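Marta Yurchenko took over the bakery in Hikley in September, when it was selling 18 loaves a day and losing money on most of them. Her mother had told her to stay in Trinitville and keep the office job.

She dropped the cakes first, then the sandwiches. 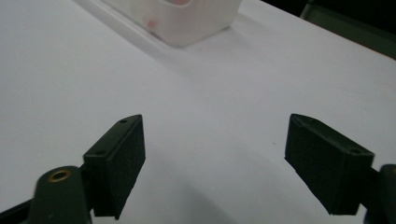
Rye was what people kept asking for. By spring she was baking 668 loaves a month and had hired Gonçalo Rocha for the early shift, which starts at three in the morning.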